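Gripper comparison, bench 2: pre-run inspection
Pair A: Dramska handhelds. Pair B: Hamada handhelds.
Checked by: Kiều Dương

1. Jaws open and close fully, both hands. PASS
Comment: Pair B squeaks. Squeaking is not a fault on this form, though I have asked for it to become one.

2. Jaw screws tight. PASS (A), FAIL (B)
Comment: One screw found in my pocket at 13:00. Refitted, retested, pass.

3. Marker cubes seated, faces clean, indicator lights green. PASS
Comment: Please stop wiping them with your sleeve. We own cloths.

4. Handle batteries above 36 per cent. PASS
Comment: Why 36? Ask whoever wrote the form. They have moved to Brornano.

5. Floor clear of cables where the operator stands. ADVISORY
Comment: Tape them down or route them behind the table. "I know where it is" was last month's answer, and last month's bruise.

6. Test objects on table: one soft pouch, one folded cloth. PASS

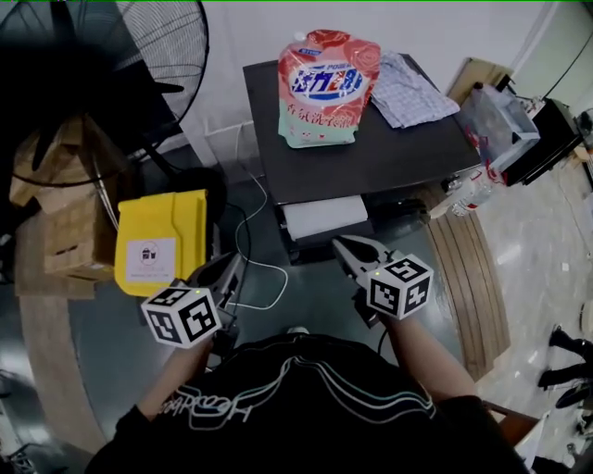
Comment: The pouch stays at 12 grasps per pair. Pair A gets a decent hold low down, Pair B prefers the top corner and then regrets it. Cloth results to follow when the two of us scoring agree what counts as a fold.

7. Emergency stop on the Darex arm tested. N/A
Comment: Handhelds only until July. The arm is sulking.

8. Log sheet started. PASS
Comment: Row 19 is smudged. Rewrite it before filing.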